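Community kitchen at Wedeck Hall opens its doors again in January

After a long fall of sanding, scrubbing and a good deal of waiting on the plumber, the shared kitchen at Wedeck Hall is ready for cooks again, and everyone on the street is invited to come and use it.
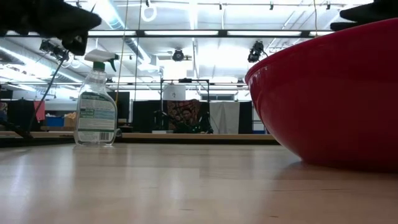
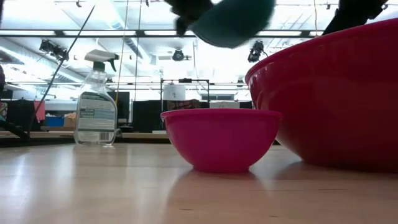 Mahnaz Jafarzadeh, who runs the Karimi supper club and has been asking after the kitchen since last spring, will lead the first evening, a bread and soup night with room for 20 people (children are very welcome, and so are grandparents!). She has asked that the tables be wiped down before any dough comes out, so the spray bottle will stay right there on the wood, to the left of the bowls, where every hand can reach it. Supper is at 6, but do come at 4 if you'd like to help with the chopping. Bring an apron, a jar to carry your leftovers home in, and a neighbor if you can talk one into it.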